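4.2 The tissue box task

I'll admit I fought against including this one. When Iason Gkikas first put "refill the tissue box" on our chore list, I figured it would be the warm-up, the thing we'd run while the coffee was brewing. You take a pack, you put it in a plastic box, you put the lid on (how hard could it be?). We had 14 chores on the list by February and I'd have bet this was the easiest of the lot.
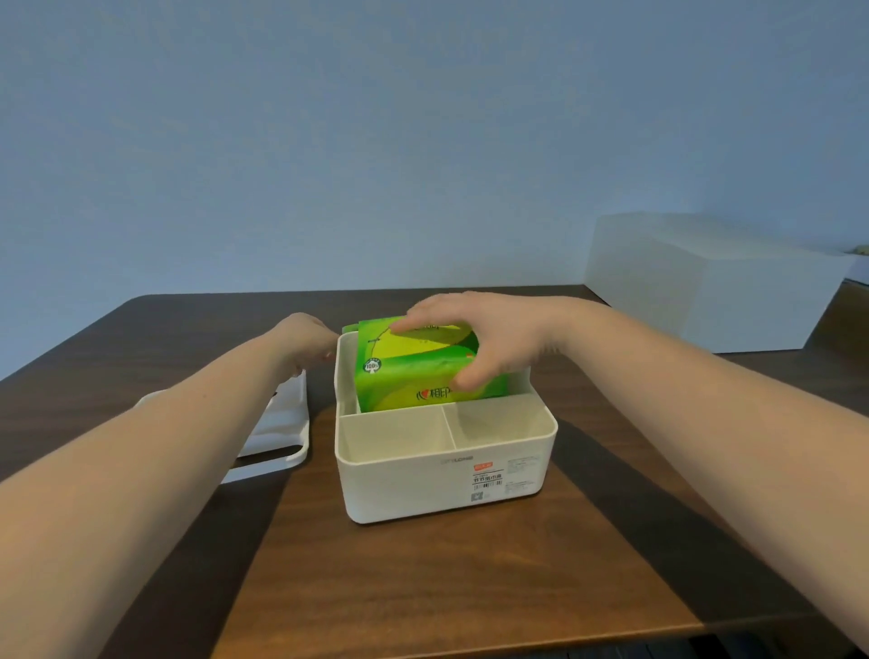
So, the numbers. Our controller, Ernex, got 105 attempts at the full chore and finished 76 of them by our rules. That sounds pretty decent until you look at where the rest went wrong! Picking up the pack was almost never the trouble. The soft pack changes shape as soon as you squeeze it, and a planner that thinks it's holding a brick will happily push a folded corner against the rim and keep pushing. People don't do that. They hold the box still with one hand and feel their way in with the other, and I don't think most of us could say what we're feeling for.

Then comes the lid, and this is where I lost my bet. A lid has to be level and lined up at the same moment, and both hands have to agree on it. Ernex liked to seat one side and call the job done. We tried a slower approach speed, which helped a little, and a second wrist correction, which helped more but made the whole thing painful to watch — Figure 6 shows the human version of the lid step, and I'd ask readers to keep it in mind when they get to our timing plots. 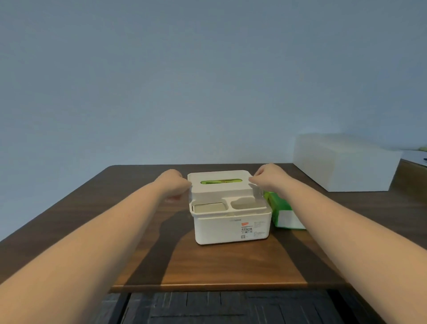
Figure 6. Two-handed handling of the slotted lid on a tissue storage box, human demonstrator.

Can a machine do this chore yet? In our lab, on a good day, with a box it has met before, yes. I wouldn't put it in my mother's kitchen. The next section moves to boxes the controller had never handled, and the results get a lot messier.

Related items
Dretero: a small benchmark for two-handed chores
Shop-floor packing trials at Prato
Salazar gripper notes, part 2
Soft packs and stiff planners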